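Food Storage and Stock Control
Handout 6: Receiving and rotating dry goods

Last session covered chilled deliveries. Dry goods get less attention because they keep longer, but most of the waste in a small kitchen comes from the dry store. At the Madeson canteen the October stock check wrote off 948 portions, and 300 of those were rice and pasta that had simply been pushed to the back.

Checking a delivery

Compare the delivery note with the order before anything is signed. Open one case of each line and look at the date on the inner packs as well as the outer box. Torn sacks, dented tins with damage along the seam and anything with a damp base should be refused. Write the refusal on the note and ask the driver to initial it.

Rotation

The rule is first in, first out. New stock goes behind old stock, and the date label faces the front. Where two batches have different use-by or best-before dates, the shorter date is used first, even if it arrived later. The Mokmont case study in your reading pack shows what happens when the two rules are mixed up.
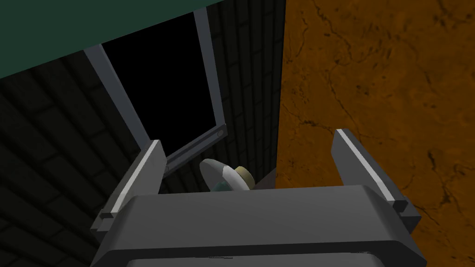

Decanting is a common weak point. Flour, sugar and pulses are often tipped into bins, and the label stays on the empty sack. Copy the product name, batch code, date and any allergens on to the bin before the sack is thrown away. Never top up a bin that still has old stock in it. Empty it, wash it, dry it fully and then refill.

Shelving

Keep everything off the floor and away from outside walls. Heavy sacks go low, glass goes no higher than shoulder height. Cleaning products are kept in a separate room - a separate shelf is not enough.

Reading: Naidu course reader, page 34, and the Grideck stock sheet (both sides).

For next time: fill in the stock sheet for one shelf at home or at work. Note any item with no date showing and say how you would deal with it. Bring 2 copies, one to hand in and one to mark in class.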